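Tuesday, diary

Damp readings, week three, and the lift still the only dry place in the building.

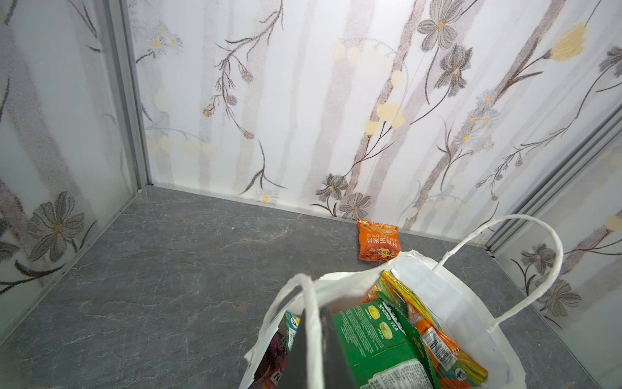

Snacks on the marble floor, flowered panels behind.

Up at 0570 by the clock in the hall, which has shown that figure since the power cut and which I have stopped resetting. True time was a little before seven. Took the morning set from the north bedroom wall before opening any window. Meter at 18 per cent at skirting height, falling to 11 at shoulder height. The same two points last week gave 21 and 11, so the lower one is coming down and the upper one is steady. Plaster still cold to the back of the hand.

Emptied the dehumidifier. The tank on the Mostell holds more than the old one did, but the float sticks, and it had cut out with space to spare. Freed it with a pencil. Power use since Friday 18 units, to be added to the sheet for Consuelo, who is keeping the claim papers in order.

Duarte Henriques came at ten to look at the outside face. He thinks the gutter joint above the kitchen has been leaking into the cavity for a couple of winters. I had assumed the fault was at the sill. He ran a hose on the sill for twenty minutes with me indoors watching the wall, and there was no change in the reading. He then ran it in the gutter and the meter moved within five minutes. That settles the sill, I think, though I would like to see the test repeated after a dry spell.

His price is 570 for the joint, two brackets and making good the pointing. The other quote, from Rigoberto Alvarado's firm, was 1000 and included taking down the whole length, which may be the better job — the fall is poor towards the downpipe end. Asked Duarte to price the full length as well. He will write.

Lunch late. Bread, the end of the cheese, an apple.

Afternoon on the back bedroom. Stripped the paper up to the picture rail. Two layers, the lower one green and stuck down with something that does not soften in water. Steamer lifts it if held for a slow count of thirty, but any longer and the skim comes away too. Lost a patch the size of a saucer by the socket. Left that stretch alone until the circuit has been looked at.

Ximena Montes rang about the insurance. The claim number ends 2209 and must go on every letter, including the ones already sent, so those will have to be sent again. She wants the readings as a table with the time of each. I have times for all but the first two days.

Evening set: 17 at the skirting, 11 above. Rain began at nine. Put the bucket back under the kitchen corner and marked the edge of the stain in pencil.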